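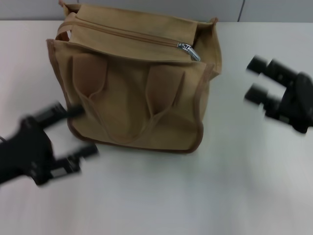 Canvas tote on the bench, zipper closed, grippers on either side, the right one open. Bag tasks, two-arm station.

Larkano Bench Tasks: equipment and cost sheet

Maintainer: Nayara Magalhães
Last full revision: October 2022
Status: in use for the next purchase round

Contents

1. Scope
2. What is in the repository
3. Station definition
4. Gripper selection
5. Table, wall and lighting
6. Task objects
7. Spares and consumables
8. Labor and floor time
9. Planning rules
10. Files and columns
11. Known gaps
12. Changes

1. Scope

The repository holds the equipment list, the cost model and the planning notes for the Larkano two-arm tabletop stations. It is meant for people who have to put in a purchase request or check one. Recorded task data is kept in a separate repository with its own card and is referred to here only where it drives a purchase.

Prices are stored in US dollars without sales tax. Freight is a separate column. Quotes older than one budget year are kept in the history file and are not read by the cost model.

2. What is in the repository

stations.csv has one row per station, built or planned.
parts.csv has one row per part number, with supplier, unit price, lead time and minimum order.
objects.csv lists task objects by group (bags, boxes, clothing, kitchen items, tools).
wear.csv is the replacement log. It is filled in at the bench and exported monthly.
model.py reads the four files and writes a budget table for the period given on the command line.
history/ has superseded quotes and old budget tables.

3. Station definition

For budgeting, a station is the smallest set of equipment that can run a bimanual task and record it. It consists of:

two arms with mounts
two parallel-jaw grippers
one head-level camera
one table
one control computer with display
one emergency stop circuit
cabling, cable guides and a power strip with surge protection

Anything outside that list is charged to the task group that asked for it. Wrist cameras were part of the station definition until April and are now optional. Stations that already have them keep them, and replacements are paid by the task group.

The control computer is shared between purchase classes. The chassis counts as equipment. The storage drives count as consumables and are bought in sets of two.

4. Gripper selection

Three suppliers were quoted for grippers: Pullel, Kong and Mando. All quotes covered the same quantity and included mounting plates.

Pullel: lowest unit price, longest lead time. Finger pads are sold only with the finger, so each pad change means buying a finger.
Kong: middle price. Pads are sold separately. Housing is bulky behind the jaws, which limits how close the two grippers can work on small objects.
Mando: highest unit price, shortest lead time. Repair is done at the factory only, and the loan unit is charged by the week.

Kong was selected for the current round. The deciding cost was pads. Bag and clothing tasks use them up faster than rigid-object tasks do, and under the Pullel pricing the saving on the unit is gone before the end of the first year. Mando remains the fallback if Kong lead times slip past one quarter.

Points to check on any gripper quote:

Is the cable included, and at what length? Two quotes left it out.
Is the mounting plate included for the arm we own?
Are pads stocked, or made to order?
Does the warranty survive a third-party pad?
What is the price of a single replacement jaw?

5. Table, wall and lighting

Tabletops are white with a smooth finish. White was chosen so that tan, brown and dark objects separate from the background without extra work on the images. The finish is easy to wipe down but picks up soft reflections under overhead lights. Budget for a diffuser on each fixture. It is cheaper than replacing the top.

White and very pale objects should be planned for the station with the gray mat. Do not order a second mat for each station; one mat per room has been enough.

Background walls are light gray. Paint or panels are charged to the room. Visible seams between panels are acceptable and need no cover strip.

6. Task objects

Object cost is small next to the arms and is the line most often left out of requests. The allowance is $2,000 per station per budget year. It covers first purchase and replacement of all objects in all groups.

Bags are their own group. They are soft, they change shape with every contact, and a zipper or an open pocket is a separate task with its own wear. When ordering bags:

Buy boxy bags that stand up empty. A bag that falls over costs operator time at each reset.
Prefer a metal zipper pull with a tab large enough for the jaws. Small pulls need a cord added by hand, and that labor is not in the model.
Record the fabric, the trim color, the number of outside pockets and the closure type in objects.csv.
Buy three of each model. One is used, one is a replacement, one stays in its packaging for later comparison.
Do not substitute a similar bag under the same object ID. A new color is a new ID.

Piping and bound edges wear before the main fabric does. Retire the bag when the trim opens, and log it.

7. Spares and consumables

Minimum stock per station:

finger pads, two full sets
gripper cable, one
fuse set, one
storage drives, one set of two
cleaning cloths and surface cleaner, one box and one bottle
cable ties and guides, one bag

Minimum stock per room:

gripper, one
arm power supply, one
head camera, one
emergency stop button, one

The reorder point for pads is 15 sets across all stations. Pads below that level trigger an order without a separate request. Every other item needs a request with the part number from parts.csv.

8. Labor and floor time

Setup of a new station is budgeted at 82 hours. That covers assembly, wiring, calibration, safety check and the first accepted run of the reference tasks. It does not cover room work or network drops.

Planned use is 70 percent of staffed hours. The remainder is resets, pad changes, recalibration and waiting for objects. Requests that assume a higher figure will be returned. Bag tasks should be planned below the room average, as the object often has to be closed, straightened and put back by hand between runs.

Operator training is a labor cost and does not appear in the equipment budget.

9. Planning rules

Order arms and grippers in the same request. A split order has left arms in storage twice.
Use the longest lead time in the request as the start date for setup labor.
Carry freight at the quoted amount. Do not average it across rooms.
Write off grippers over three years, arms over five, tables over seven.
Keep one spare gripper on the room budget even if the supplier offers a loan unit.
A request without a task group and an object list is incomplete.

10. Files and columns

parts.csv: part_id, supplier, description, unit_price, freight, lead_time_days, min_order, quote_date
objects.csv: object_id, group, material, color, closure, pockets, unit_price, status
wear.csv: part_or_object_id, station_id, date_in, date_out, reason
stations.csv: station_id, room, status, arm_model, gripper_model, mat, task_group

Status takes one of: planned, ordered, active, retired. The model ignores rows with an empty status and prints a warning.

11. Known gaps

Wear data for pads on canvas and on knit fabric is logged under one reason code. The two should be split.
Power use is not in the model.
Kong has not confirmed pricing for single replacement jaws. The value in parts.csv is taken from the quote for a full finger set, divided by two.
Disposal cost for retired batteries is missing.

12. Changes

Gripper supplier set to Kong, Pullel and Mando quotes kept for reference.
Wrist cameras moved to optional.
Bags split from the clothing group.
Storage drives moved from equipment to consumables.
Lead time column changed from weeks to days. Old files need converting before they are read.

Corrections to prices go to Nayara Magalhães with the quote attached.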